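Lacey Dunmore
5/10/19

Build thread: the two hand-held grippers for the Gonden bench. Long one, parts and mistakes included.

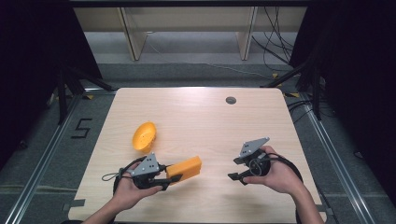 1/ Layout
Pale wooden table, rounded corners, cable port near one corner. Aluminum rails down both sides. Tape on the floor and near the table corners so everything goes back where it was after somebody vacuums.

12 shares · 4 comments

2/ Grippers
One for each hand, same design. Black body, two black fingers, gray triangular plate on top. The plate is full of small holes, so I can move a mount without drilling a new one. I drilled the first plate by hand. It was off by enough that nothing bolted to it sat square. Terence Haslam cut the replacements at the Mapplebeck shop.

3/ Fingers
The left one is closed on the orange block. Soft blocks are a good first test. If the two fingers don't meet evenly, a soft block twists as you squeeze, and you can see which finger is leading. A rigid part hides that until it slips.

My first set of fingers had about 3 mm of slop at the pivot. Shimmed it. Shims walked out. Reprinted the pivot with a longer boss and a proper washer. Slop is gone as far as I can feel by hand. I haven't put an indicator on it yet.

9 shares · 2 comments

4/ Cables
One cable to each gripper, with a loop of slack. I ran them tight at first and the left one pulled against my wrist whenever I reached across. Too much slack drags over the table and catches on things. Current length is a compromise and will probably change again.

Strain relief is a printed clamp inside the body. The connector carried the load on the first version and the solder joint failed at the worst spot, under the heat shrink. Found it by wiggling. Took an evening.

5/ Controller
Laltine board, one for both sides. It reads the finger position from each gripper and logs it. Firmware is short and boring. Readings from the right side were noisy for a week. I rewrote the filter twice before checking the ground wire. It was the ground wire.

31 shares · 20 comments

6/ Calibration
Close fully, record. Open fully, record. Straight line between. The error is worst in the middle of the travel because the linkage isn't linear. Colin Fothergill sent me a correction table with 56 entries. I'm using a second-order fit, which has three numbers in it and is close enough for picking up a block.

7/ Weight
The plate is the heaviest single part and it sits on top, so the gripper wants to roll in your hand. Moving the motor mount back didn't help. A thinner plate would. Next version.

8/ Grip test
I put 3,000 open/close cycles on a spare finger pair with a hobby servo and left it in the corner of the shop. The screws backed off well before the plastic wore. Threadlocker on everything now, medium strength. Don't let it touch the printed parts, it can craze some plastics.

7 shares · 1 comment

9/ Questions so far
Hayley Ashworth asked about springs. Yes, one per gripper, pulling open. I tried pulling closed and my hand got tired holding the thing open between grabs.

Dennis Sowerby asked about files. They're in the Getmont folder on the shop drive. The pivot drawing is out of date. Use the part marked rev C and ignore the washer thickness in the notes.

10/ Still to do
Thinner plate. Indicator reading on the pivots. Softer finger pads. A label on each cable at the board end, as I have now swapped left and right twice and spent both times looking for a software bug.

18 shares · 6 comments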